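The Long Life of a Two-Armed Bench

At the Cludmont workshop, keeping one cell in good order has become a discipline of its own

By Tímea Katona

The cell that staff at Cludmont call Rillitz has been in service for 1,129 days, and for most of them it has been someone's first task of the morning. Before any program is loaded, a technician walks the perimeter, presses a thumb against each joint of the frame, and follows the arm cables by hand from base to wrist. The round takes up to 30 minutes. It is recorded in a bound logbook, in ink, and initialed.

Gyula Tóth, who is responsible for the cell, wrote the procedure himself in the first year of operation. The earlier practice had been to wait for a fault and then respond to it. Under that arrangement a loose bracket on the left side went undetected through most of April, and every position taught to the left arm during those weeks had to be taught again.

"The arms were performing exactly as instructed," Mr. Tóth said. "The frame had moved under them."

The construction is simple enough that most repairs can be made with hex keys. Rails of black aluminum extrusion run along the sides and back of a butcher-block table, and the two arms reach in from opposite sides. The choice of a wooden top was debated at the time. Edit Medve, the workshop's mechanical lead, favored it because a damaged area could be sanded and refinished in place.

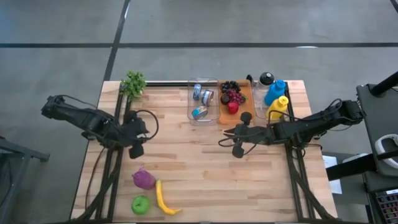

The Rillitz cell at Cludmont, with fruit and an orange cutting board set out between the arms.

Cable routing has been revised more often than any other part of the installation. The first version held the cables tightly against the links, which looked tidy and shortened their life considerably. A cable that is clamped close at a wrist must take the whole of each turn within a very short length. The present arrangement leaves free loops, and the technicians check that no loop can catch on a rail at the far end of the arm's travel. Ms. Medve keeps a failed cable from the earlier layout in her desk drawer and shows it to new employees.

Grippers receive the closest attention. The finger pads are inspected for glazing, a hard shine that develops with use and reduces their hold on smooth objects. Pads are replaced in pairs — a new pad set against a worn one will pull an object to one side as the fingers close. After each replacement the gripper is opened and closed 400 times with nothing between the fingers, and the closing position is then measured again. If it has drifted, the zero point is reset and the sequence is repeated.

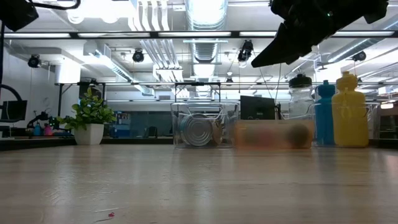

How often does the cell need to be recalibrated?
The workshop recalibrates after any repair that involves loosening a frame bolt, an arm mount or a camera bracket, and otherwise every 700 operating hours.

Calibration itself is the province of Irén Gál, who came to Cludmont from a firm that serviced packaging lines. Her method begins with the table. She confirms that it is level in both directions, then brings each arm in turn to a set of reference points and compares the reported position with the measured one. Only when both arms agree with the table does she ask whether they agree with each other. Cameras come last.

The software that stores these values, an in-house package named Quintana, will accept a new calibration only when two people have signed for it. Ms. Gál requested that rule after an evening on which she approved her own figures and transposed two digits.

Once the values are accepted, the cell is given work. Technicians lay out household objects of differing shape and weight, and the arms are sent to approach and grasp them in turn. Round objects are particularly useful to the staff, as they roll when a gripper arrives slightly off center. Cans reveal errors in height.
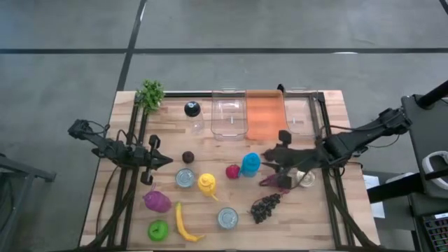
Reading time: 4 minutes

An apple, a cup and a squeeze bottle can together tell an experienced technician a good deal about the state of a wrist joint. Kyung-tae Na, the most recent addition to the group, spent his first weeks doing little else. He was asked to watch each grasp and write down what he believed was wrong before consulting the data. His early entries in the logbook are long. The later ones are generally a line or less: "R wrist, slight lag, check belt."

Mr. Na has since taken over the spare parts cabinet, which holds pads, connectors, fasteners and one complete gripper, ready to be fitted. The spare gripper is exchanged with a working one at fixed intervals so that neither sits idle for long. Parts are ordered through Kostis, a regional supplier, and lead times for wrist connectors remain a source of complaint.

The question of replacement arises each year when the budget is prepared. Mr. Tóth has so far recommended against it. The frame is sound, the arms remain within tolerance, and the logbook gives him a clear account of what has been done to each part. He has asked instead for a second set of arm mounts and a torque wrench with a finer scale. The wrench was approved. The mounts are to be considered again in the next budget.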